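# Working rules for gripper tasks on made-up beds

Revision of December 30, 2019. Maintained by Teemu Heinonen, with corrections from Arlindo Fontes.

This page collects the handling rules for arm-mounted grippers working on sheets, blankets and pillows. It belongs to the Usham bedding set and replaces the October text. Rules for towels and clothing are on the Turunen page and are not repeated.

The rules cover the approach, the grasp, the release and the checks between runs. They do not cover navigation to the bed or work with a person lying on it. No run of any kind is permitted on an occupied bed.

## Scope and terms

"Finger" means the full moving part of the gripper, from mount to tip. "Tip" means the part that may touch fabric. "Base layer" is the sheet on the mattress. "Cover" is anything laid over it, folded back or flat. "Loose item" is any object on the bed that is not named in the task.

A run starts when the arm leaves its park position and ends when it returns there. Of the 3728 runs logged under the October text, 744 were rejected. The most common grounds were a missing start view and a loose item left unlisted. Both are now checked before the arm is enabled.

## Approach

- Fingers are fully open before the tips come within 50 mm of any fabric.
- Final descent is made at the reduced speed setting. The operator does not change speed during descent.
- The wrist view must show both working tips and the fabric between them. If either tip is hidden, stop and raise the arm.
- Wrinkles in the base layer are left alone unless the task is to flatten them. Do not smooth the sheet by hand between the start view and the grasp.
- Shadow from the gripper will fall on light sheets. Do not add a lamp to remove it. A second lamp changes the appearance of the folds and makes runs hard to compare.

## Grasp and release

- Grasp a cover at its edge or at a raised fold. Pinching a flat base layer over the mattress is allowed only in tasks marked F.
- Close on force, with the limit set for fabric. The limit for rigid objects is not to be used, including for pillows.
- Lift straight up first, then move sideways. If the base layer lifts with the cover, open the fingers and record the run as a double pick.
- Release only when the fabric is supported. A dropped corner counts as a fault even if it lands in the right place.

## Fingers and tips

Inspect the tips before each block of runs. Rub a scrap of cotton along every edge. Any edge that catches a thread is dressed or the finger is replaced. Loss of color along an edge is recorded but is no reason for replacement.

Sondia fingers are retired at 4000 closures regardless of condition. Indano fingers have no fixed limit and are judged by the thread test alone. Mixed pairs are not allowed on one gripper.

## Bedding

Use both plain and printed fabric. A set made up entirely of plain white sheets gives results that do not carry over to ordinary bedrooms. Large prints with round shapes are useful, as are pillows with faces or figures, provided the same print is not used for every cover in a block.

Record the base layer, the cover and the pillow separately. Give the main color and the type of print. "Mixed" is not accepted as a color.

Loose items may stay on the bed if they are listed. Items that can tear, spill or roll are moved out of reach of the arm.

## Gallery
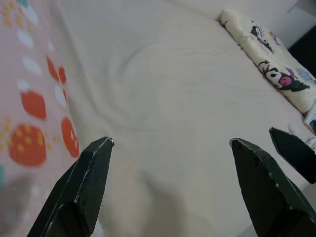 **Plate 1. Open fingers over the base layer.** White sheet with shallow wrinkles, pink printed fabric to the left, cartoon-print pillow toward the top right.

Notes to the plate:

The gap between the two fingers is clear, so the sheet can be checked before contact. Worn edges of the kind visible on the fingers go in the tip record, and the thread test decides the rest.

The strawberry print counts as "pink, fruit" in the bedding field. The pillow is entered as "cream, characters." Leave the names of the characters out.

The crumpled white object and the small white-and-blue package near the right edge are both entered as loose items. If the material of an item is not certain, write "unknown" and give the color.

## Changes from the October text

- Start view is now mandatory for every run.
- The thread test replaces inspection by eye.
- Double picks are recorded as a separate result and no longer as plain faults.
- Task mark F added for flat pinches.

Corrections to this page go to Arlindo Fontes with the rule heading and the run number.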